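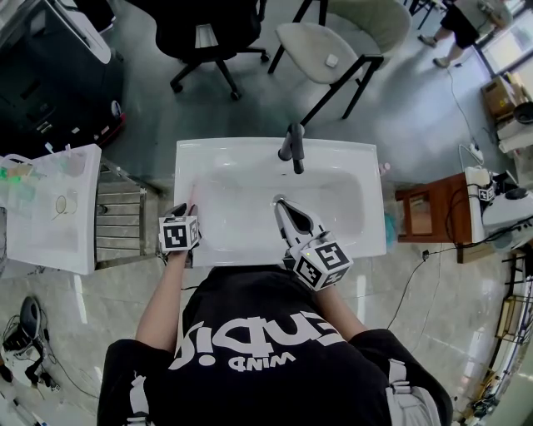 최종 수정: 11월

Poltinex에서 궤적 추정 소프트웨어를 맡고 있는 Heloísa Peixoto는 세면대 작업을 처음부터 넣을 생각은 없었다고 했다. 초기 작업 목록에는 컵 옮기기와 서랍 여닫기가 있었고, 욕실 쪽은 다음 분기로 밀려 있었다. 순서를 바꾼 것은 정책 학습을 담당하는 Valdir Arruda였다. "탁자 위 데이터만으로 학습한 모델은 높이가 조금만 달라져도 접근 각도를 잘못 잡았습니다. 오목한 그릇 안으로 손을 넣는 동작이 필요했어요."

두 사람은 Bragança에 있는 작업실에서 손에 쥐는 그리퍼로 시연을 모은다. 작업자가 양손에 그리퍼를 하나씩 들고 세면대 앞에서 몸을 숙인다. 그리퍼 위에는 검은 사각 마커가 붙은 흰 큐브가 얹혀 있다. Peixoto의 팀이 만드는 것은 이 큐브의 위치와 자세를 매 순간 계산해 로봇이 따라 할 수 있는 궤적으로 바꾸는 프로그램이다. 내부에서는 Julwood라고 부른다.

가장 오래 걸린 문제를 묻자 Peixoto는 광각 렌즈의 왜곡을 꼽았다. "화면 가운데에서는 큐브가 큐브로 보입니다. 가장자리로 가면 면이 휘어요. 예전 방식은 영상을 먼저 평평하게 편 다음 마커를 찾았는데, 펴는 과정에서 가장자리 화소가 늘어나 모서리가 흐려졌습니다." 지금은 원본 영상에서 모서리를 찾고, 찾은 점만 렌즈 모델로 보정한다. 처리 시간도 줄었다고 한다.

마커가 가려지는 경우는 따로 다룬다. 한 면만 보일 때는 자세 해가 2개 나올 수 있다. Julwood는 둘 다 남겨 두고 이어지는 프레임과 맞춰 본 뒤 하나를 버린다. 면이 하나도 보이지 않는 구간이 20프레임을 넘으면 그 시연은 둘로 나눈다. Arruda는 처음에 이 기준이 너무 엄격하다고 반대했다. "버려지는 데이터가 아까웠습니다. 그런데 보간한 구간을 넣고 학습시켰더니 손가락이 배수구 근처에서 떨렸어요. 지금은 기준에 동의합니다."

흰 도자기도 골칫거리였다. 광택이 있는 표면에 마커가 비치면 검출기가 반사된 무늬를 진짜 마커로 읽는 일이 있었다. 번호는 좌우가 뒤집히면 대부분 걸러졌지만, 일부가 다른 번호로 통과했다. 팀은 양손 큐브에 쓰는 번호 묶음을 다시 골라, 뒤집어도 서로 겹치지 않게 했다. Peixoto는 코드를 고치는 것보다 큐브를 새로 인쇄해 붙이는 편이 빨랐다고 말했다.

주변 물건은 대체로 치우지 않는다. 의자도, 바닥의 케이블도, 뒤로 지나가는 사람도 화면에 들어온다. Arruda는 배경이 깨끗한 데이터를 믿지 않는 편이다. "실제 집에는 물건이 있습니다. 모델이 수전과 그릇을 보고 움직이는지, 뒤에 있는 의자를 보고 움직이는지는 배경을 바꿔 봐야 압니다."

현재 확보한 세면대 시연은 거의 1,000건이다. 학습에 들어가기 전에 재생 도구에서 한 번씩 점검하는데, 이 도구는 Tainá Coutinho가 만들었다. 두 그리퍼의 궤적을 3차원으로 그리고, 속도가 튀는 지점을 붉게 표시한다. 사람이 보는 것은 표시된 부분뿐이다. Peixoto는 좌우 그리퍼의 시간 동기화 오차도 같은 화면에 띄워 달라고 요청해 둔 상태다.

계획 단계는 아직 단순하다. 정책이 내놓은 손끝 목표를 역기구학으로 풀고, 팔이 세면대 테두리에 닿을 것 같으면 속도를 낮춘다. 충돌 검사에는 세면대를 상자 몇 개로 근사한 모델을 쓴다. 안쪽이 오목한 형태를 상자로 나타내다 보니 실제로는 지나갈 수 있는 곳도 막힌 것으로 판정된다. 이 부분은 깊이 영상으로 만든 거리장으로 바꾸는 중이다.

다음 작업 장소는 Rancombe로 정해졌다. 그곳 세면대는 그릇이 더 깊어서 그리퍼를 세워 넣어야 하고, 그만큼 큐브 윗면만 보이는 시간이 길어진다. Peixoto는 옆면 마커를 조금 키운 큐브를 시험하고 있다. 무게가 늘어 작업자의 손목에 부담이 가는지는 아직 확인하지 못했다고 했다.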